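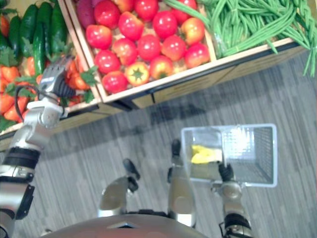 Claims that mixed compartments sell more vegetables than single-item compartments rest on thin evidence, and much of it never says what "mixed" means. The Menda display guide, which the stores in our sample had all been given, tells staff to "pair colors that lift each other" and leaves it there. A pairing can be nothing more than two items sharing a compartment, each keeping to its own area. The cucumbers and carrots in Figure 1 share a compartment in this way, with the cucumbers behind and the carrots in front, with green leafy sprigs among them. It is a pleasant contrast. It is also a contrast of shape, of surface and of leafiness, and any of these might do the work that the guide gives to color. The tomatoes next to them raise a different problem. Most are bright red, but one near the front is yellow-orange, and we could find no rule in the guide that says whether a bin like that counts as one color or two.

We raise this because the coding scheme depends on it. In the Humside survey, field staff marked each compartment as "single" or "mixed" and then gave it a tidiness score. A tomato compartment with a few off-color fruits was marked single by one coder and mixed by another. When we went back over the sheets, the disagreement was not spread evenly. It sat almost entirely in tomatoes and sweet peppers, the two items that vary most in color within a single delivery. Carrots caused no trouble at all. A reader who sees an overall agreement figure would not learn this, and earlier reports on the same question give only the overall figure.

3.1 What the bins do to the display

All 19 stores used the Skodon sloped bin or a close copy. The bin matters more than the literature allows. Its compartments are deep from back to front and not very wide, so the easiest way to put two items in one compartment is to put the first behind the second. Nearly every mixed compartment we recorded was built like that. Side-by-side mixing, which is what most published drawings show, was rare. Findings drawn from one layout have been passed on as though they held for the other, and we see no good reason to accept that.

The back-and-front layout has an awkward result. A shopper has to reach over the front item to get to the back one. If carrots sell better from the front of a compartment than they do alone, the gain could come from their place in the bin. We cannot separate the two with the data we have, and we doubt that anyone working from sales records alone can. Kasprzak, the only chain that let us swap front and back items for a trial period, did so in 3 stores. That is too few to settle anything. For what it is worth, the swap changed sales by less than the normal difference between one week and the next.

The bins also hold more than their compartments show. Stock kept elsewhere in the fixture does not appear in our scores, and a compartment that looks generous at noon may simply have been refilled at eleven. Our field sheets asked for the time of the last refill. The answers were often blank, and where they were filled in they tended to be on the hour, which makes us think they were guesses.

3.2 Tidiness

The tidiness score runs from one to five. A score of five calls for items "lying in one direction, none out of place." We found this harder to use than it sounds. Figure 2 shows why. The bitter gourds in the leftmost compartment lie lengthwise in overlapping layers and would earn a high score from anyone. The same compartment has a long cucumber lying diagonally across its lower right corner. Does one cucumber cost the gourds a point? In the next compartment the carrots point in many directions, and a small orange-red vegetable is partly hidden under the cucumbers. By the letter of the scale that compartment does badly, yet the two main items still keep to their own halves, and we suspect most shoppers would call it neat.

A second fault is that the scale rewards vegetables that are easy to line up. Long, firm items with a clear direction can reach a five. Round ones cannot point anywhere, so coders fell back on whether the rows looked even. Carrot tops were a further nuisance. Leaves that hang over a divider look untidy on paper and fresh in the store, and the guide wants both neat edges and visible leaves. We kept the scale in order to compare our results with earlier ones. We do not recommend it.

Figure 2. Two display bins with single-item and shared areas. Left to right: bitter gourds and cucumbers; cucumbers and carrots; sweet potatoes and tomatoes in the third compartment. 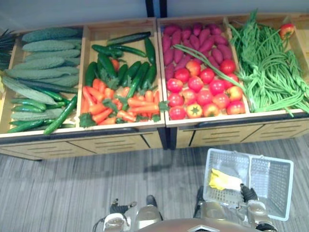

3.3 What shoppers said

We collected 800 short interviews at the store exits in May. Shoppers were asked whether the vegetables had looked fresh, plentiful and well arranged. The three answers moved together so closely that we do not believe they measure separate things. A shopper who liked the store said yes to all of them. Those who had not visited the vegetable aisle were meant to be screened out, but a fair number seem to have answered anyway, and their ratings were no lower than the rest.

Mixed compartments did score a little higher for "well arranged." The effect shrank when we took out the 2 largest stores, both of which had new lighting, and it went away when we allowed for time of day. We report it here so that it will not be cited without those conditions. It should also be said that shoppers were asked about the aisle as a whole, while our coders scored compartments. Joining the two required us to average over every compartment in a store, good and bad, and an average of that kind says very little about whether carrots belong in front of cucumbers.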